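자주 묻는 질문: 정리·수납 제품, 사기 전에 따져볼 것들

Etcombe 생활용품 비교 노트 > 수납 > FAQ

메일로 들어오는 질문이 대체로 비슷해서 한 페이지에 모았습니다. 저희는 수납용품을 많이 살수록 집이 정리된다는 말을 믿지 않는 편이고, 답변도 그런 쪽으로 기울어 있습니다. 감안하고 읽어 주세요.

수납 바구니를 사면 정말 집이 정리되나요?

대개는 아닙니다. 바구니를 사면 바구니가 하나 늘어납니다. 물건의 양이 그대로면 자리만 옮긴 셈이고, 뚜껑까지 달려 있으면 안에 뭐가 있는지 잊어버리기 더 쉽습니다. 먼저 버릴 것을 버리고 일주일쯤 지내 보세요. 그래도 갈 곳 없는 물건이 남으면 그때 치수를 재서 사도 늦지 않습니다.

'공간 효율 200% 향상'이라는 문구는 무슨 뜻인가요?

저희도 궁금해서 Prestik 고객센터에 물어봤습니다. 답변은 "당사 기준에 따른 수치"였고, 그 기준이 무엇인지는 끝내 듣지 못했습니다. 무엇과 비교했는지 적혀 있지 않은 퍼센트는 없는 셈 치는 게 낫습니다. 믿을 만한 숫자는 가로, 세로, 높이 정도이고, 그마저도 바깥 치수인지 안 치수인지 확인해야 합니다. 손잡이 때문에 양 끝이 올라온 제품은 상세 페이지의 높이가 손잡이 끝까지 잰 값인 경우가 많아서, 선반 사이에 넣을 때는 도움이 되지만 얼마나 담기는지 알아보는 데는 쓸모가 없습니다.

투명한 통과 불투명한 바구니 중 어느 쪽이 낫나요?

투명한 쪽이 무조건 낫다는 글이 많은데, 절반만 맞는 말이라고 봅니다. 속이 보이면 찾기는 쉽지만 어질러진 것도 그대로 보입니다. 열린 선반에 투명 용기를 줄지어 놓은 집이 깔끔해 보이는 건 내용물까지 색을 맞춰 놓았기 때문이고, 보통 집의 충전 케이블과 영수증은 그렇게 되지 않습니다. 문 달린 장 안에는 투명, 밖에 내놓을 것은 불투명이나 반쯤 가려지는 것. 이 정도면 충분합니다.
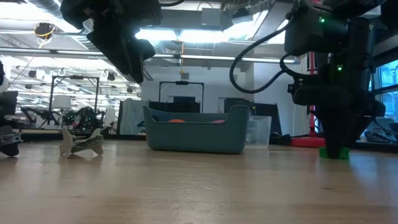 최종 수정일: 2019년 1월 22일

청록색 플라스틱 바구니처럼 윗부분에 구멍이 뚫린 제품은 그 중간쯤 됩니다. 안에 주황색 물건이 들었다는 정도는 틈으로 보이고, 뒤에 둔 반투명 용기처럼 비치지는 않습니다. 다만 구멍이 있으면 먼지도 들어갑니다. 통풍이 잘 된다는 판매 문구는 그 얘기를 듣기 좋게 바꾼 것이라고 생각하시면 됩니다.

'친환경 플라스틱'이라고 적힌 제품은 믿어도 되나요?

재생 원료 비율이 적혀 있는지부터 보세요. 비율 없이 초록색 잎사귀 그림만 있으면 저희는 점수를 주지 않습니다. 비율이 있어도 누가 확인했는지 없으면 마찬가지입니다. 그리고 집에 멀쩡한 통이 있는데 친환경 통을 새로 사는 것은 어떻게 계산해도 친환경이 되기 어렵습니다.

Pietrzak 모듈형 시리즈는 나중에 같은 규격으로 추가 구매할 수 있나요?

판매처는 그렇다고 합니다. 저희 경험은 다릅니다. 처음 산 상자와 9월에 추가로 산 상자는 이름과 품번이 같았는데도 위에 쌓으면 한쪽이 들떴습니다. 교환을 요청하니 "정상 오차 범위"라는 답이 왔습니다. 쌓아서 쓸 생각이라면 필요한 만큼 한 번에 사고, 받은 날 바로 쌓아 보세요. 나중에 늘릴 수 있다는 점을 값을 더 내는 이유로 삼지는 않았으면 합니다.

후기가 878개나 되는데 그래도 의심해야 하나요?

후기 개수보다 쓴 시점을 보세요. 수납용품 후기는 거의 다 받은 날 씁니다. 받은 날에는 뭐든 튼튼하고 색도 예쁩니다. 반년 넘게 쓴 뒤에 남긴 글만 골라 읽으면 분량이 확 줄고 내용도 달라집니다. 손잡이가 휘었다, 바닥이 처졌다 같은 얘기는 거기에 있습니다. 사은품을 받고 쓴 글은 아예 빼고 읽으시길 권합니다.

싼 제품과 비싼 제품은 차이가 있나요?

있긴 한데 가격만큼은 아닙니다. 저희가 Stitstead 매장에서 약 2000원을 주고 산 바구니는 아직 세탁실에서 잘 쓰고 있습니다. 값이 몇 배 되는 것은 모서리 마감이 낫고 냄새가 덜했습니다. 맨손으로 자주 꺼내는 자리라면 마감에 돈을 더 쓸 만하고, 장 깊숙이 넣어 둘 것이라면 아깝습니다.

라벨기는 필요한가요?

종이테이프와 펜으로 시작하세요. 한 달 뒤에도 라벨에 적힌 물건이 그 안에 그대로 있으면 그때 라벨기를 고민해도 됩니다. 저희는 한 달을 못 넘겼습니다.

플라스틱 통에 식품을 바로 담아도 되나요?

식품용 표시가 없으면 담지 마세요. 포장된 상태로 넣는 것은 다른 문제입니다. 표시는 대개 바닥에 있고, 온라인 판매 페이지에는 빠진 경우가 많습니다. 판매자에게 물었더니 "다들 그렇게 쓰세요"라고 한다면 모른다는 뜻으로 받아들이시면 됩니다.

이 사이트는 업체에서 돈을 받나요?

받지 않습니다. 제품은 직접 사고, 협찬 제안 메일에는 답장하지 않습니다. 물론 그렇게 말하는 사이트는 많으니 이 답변도 적당히 의심하셔도 됩니다. 구매 영수증은 비교 글마다 아래쪽에 올려 두었습니다.

찾는 질문이 없어요.

문의 양식으로 보내 주세요. 답장이 늦는 편입니다. 특정 제품을 추천해 달라는 문의에는 보통 "지금 있는 것을 계속 쓰세요"라고 답하고 있으니 미리 알아 두시기 바랍니다.

관련 글
선반 치수 재는 법
버리기 전에 확인할 것
압축팩은 왜 다시 부푸는가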